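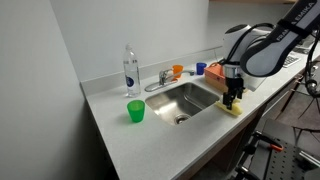
How do you keep a speckled laminate or stone counter from going dull next to the sink? We moved into a rental in the Tavum building last spring and I don't know what the counter is made of. The manager only told me it was "the Fasico one" and that a replacement would run 641 dollars, so I would like not to ruin it. The counter is light gray with specks, and the steel sink is set into it with the faucet mounted behind. I wipe the strip to the right of the sink with a plain yellow sponge every evening, right up to the edge of the basin, and that strip is the part that bothers me. It dries with a cloudy film. The rest of the counter gets wiped maybe once a week and looks better. I use dish soap and warm water. Is it the sponge, the soap, or the water? We do have hard water in this town.

Radymyr Hladun
23 Mar 2021

Ermanno Bianchini

Most likely soap plus hard water. Dish soap leaves a film if you don't rinse it off, and every evening you add another layer. I had the same thing in my last kitchen.

Try this on a small patch first. Wet a clean cloth with plain warm water, wring it out well, and go over the patch two or three times, rinsing the cloth in between. Then dry it with a towel right away. If the patch looks clearer than what is next to it, you have your answer and can do the whole strip the same way.

After that use a lot less soap. One drop in a bowl of water is enough for a counter. Keep a separate sponge for it, too. The one you wash pans with carries grease even when it looks clean.

Don't use vinegar until you know what the material is. It is fine on most laminate if you rinse it, but it will etch marble and some other stones. Same for lemon juice and the lime removers in spray bottles. The green scouring pads should stay away from it as well, they leave fine scratches that look a lot like film and don't come off.

To find out what you have, look underneath at the front overhang or inside the sink cabinet. Laminate usually shows particle board or plywood there. Stone or solid surface will be the same stuff all the way through, or close to it.

Sølve Blomqvist

just buy a new sponge, they are cheap. mine get slimy after 7 days and then everything I wipe looks gray

Minoru Tanabe

I agree with the first reply about rinsing and drying. Two things to add.

Check the seam where the sink meets the counter. If the caulk is old, wiping toward the basin can drag bits of it across the surface, and silicone residue gives a cloudy look that water won't touch. Run a fingernail along it. If it feels loose or sticky, ask the manager to have it redone, and don't scrape at it yourself with a knife in a rental.

Also, cups and bottles left standing near the sink will leave rings in a hard water area. Those are mineral marks and need different treatment from soap film. Once you know the material, post it and I can tell you what worked on mine.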